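Search this thread... Go

12/01/2020
By Maarja Vanags

Okay, I've been promising a thread about old workwear twill for months and I finally have a free evening and a pot of tea. Settle in!

First, the word. Twill is a way of weaving, and it gets mixed up with denim all the time. Denim is one kind of twill. So are chino cloth, gabardine and a lot of the lining in old coats. Once you learn to spot the diagonal you will see it everywhere (sorry in advance).

How it works: in a plain weave the crosswise thread goes over one, under one, all the way across. In twill it skips over more than one and steps sideways on each row. The steps line up into a slanting rib. I love how simple that is.

Fewer crossings mean you can pack the threads closer together, so you get a cloth that is dense but still bends nicely. It also hides dirt better than plain cotton, and my gardening pants are very grateful.

I got hooked in August at the textile museum in Prirkholm. It's tiny, 2 rooms over a bakery, and they had a whole wall of overalls from the old Sarner mill. I stayed until they turned the lights off.

The Sarner pattern book is the real treasure. It has 841 cloth samples glued in, each with a handwritten note about who ordered it. One just says "too stiff, send back." I laughed out loud in a very quiet room!

You can turn the pages yourself if you ask at the desk and wash your hands first. Go early. The good chair is by the window.

Now, color. Everybody talks about indigo, but the grays are what I keep going back to. A gray twill can be a dark thread crossed with a white one, or the whole piece can be dyed at the end. Fray a scrap and look at the threads — you can often tell which.

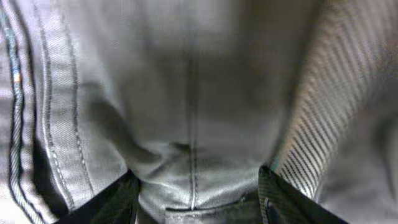
Gray twill, with two rows of pale topstitching along the folded edge.

Speaking of seams! The classic one on work clothes is the flat-felled seam. Both raw edges get folded inside each other and stitched down twice, so there's nothing left to fray. Try it on a scrap first. My first one looked like a caterpillar.

If you want to sew one, get a proper jeans needle and go slowly over the thick spots. I use thread from Sepp and a little wooden mallet to flatten the bulky corners. So satisfying.

Next thread will be selvedge, and I have some 165 photos to sort before then — wish me luck.

Comments (5)

Rimantas Kalniņš: My grandmother worked at Sarner! In the dye house, though. She always said the grays were harder to match than the blues.

tansy_and_thread: the mallet tip just saved my hems, thank you

Stakico: Is the museum open in winter?

Maarja Vanags: @Stakico yes, but shorter hours, so call first. @Rimantas PLEASE tell me more about the dye house!!

oldloomfan: Looking forward to selvedge.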